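The trouble with a pile of clothes

I have a confession to make before we go any further. As I write this there are two jumpers, a swimming towel and something that might be a pillowcase on the chair behind me, and they have been there long enough that I have stopped seeing them. My husband calls it the nest. I call it the halfway house, because everything on it is too clean for the wash and not quite clean enough to go back in the drawer, and I bet you have one too.

I started thinking about piles properly in February, when the zip went on my big weekend bag and I had to empty the whole wardrobe looking for the spare. Out it all came, on to the bed. Then it was bedtime, so off the bed it went and on to the floor (you know how this goes), and by the end of the week I was getting dressed from a heap like a teenager. That was when I rang Gervásio Coutinho.

Gervásio has been folding things for a living since he left school. He began at a shirt shop called Kneath, moved on to the stockroom at Burdale, and these days he goes into people's homes and sorts out their cupboards, very kindly and without sighing. I had expected a lecture. What I got was a cup of my own coffee, handed to me in my own kitchen, and an instruction to sit down and watch.

"You are trying to tidy a pile," he said. "You can't. You can only tidy one thing, and then one more."

So he picked up a shirt. He gave it one good shake, laid it on the table face down, brought the sleeves in, and that was that shirt. Then he did a cardigan. He doesn't sort first, which shocked me, because every book I own says to sort first. Gervásio reckons sorting is how people put off folding. You make four little piles in place of the big one, feel terribly pleased, and go and watch telly.

He has opinions about baskets as well. He likes them round, soft enough to squash into a corner, and with a proper handle. And he likes them small! I had always gone for the biggest one I could get up the stairs, on the grounds that it held more, and he pointed out that mine held more for a fortnight at a time. A small basket is full before you've had the chance to get fond of ignoring it. I swapped my great wicker monster for a modest thing from Zivus and I am sorry to say he was right.

Drawers, then. Mine were packed flat, layer on layer, so that I wore the top two T-shirts all summer and forgot about the rest. Gervásio stands everything on its edge, like records in a shop. It takes a bit longer and you do need to fold smaller than feels natural, but I found a stripy top I'd thought was lost at my sister's, and I had already been quite cross with her about it.

The top of the chest is allowed one thing, in his view. A plant is good. A plant objects to having socks thrown on it.

Hats are where we fell out. I keep mine in a bag. He wants them hung up where you can see them, in rows, the way a shop does it, and he carries on about crushed brims in a way I find a little much. I don't have the wall for it. I did put up one Braltetano hook by the back door, for the gardening hat, and he has accepted this as a start.

What stayed with me most was how slowly he works. There's no flourish to it. I had a go at keeping up with him and got in a dreadful tangle with a fitted sheet, while he went along at the same pace from the first vest to the last, chatting about his mother's ironing. He was finished well before me and his sheet was square.
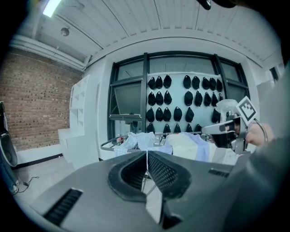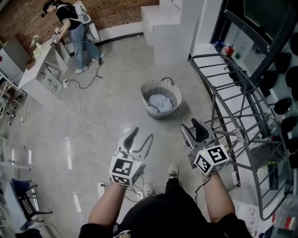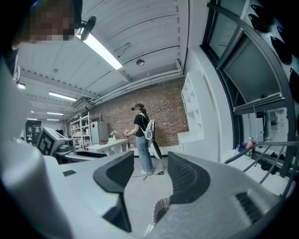 Clothes, caps, a basket and a chest of drawers, all in the one place.

Issue 446, page 388

I have kept it up, more or less. The drawers are still standing on edge, apart from the bottom one, which is my husband's and is his own business. The small basket gets emptied most evenings. As for the halfway house, Gervásio suggested I get rid of the chair. I've moved it to the landing, where it is doing very well with a cardigan and both my swimming costumes.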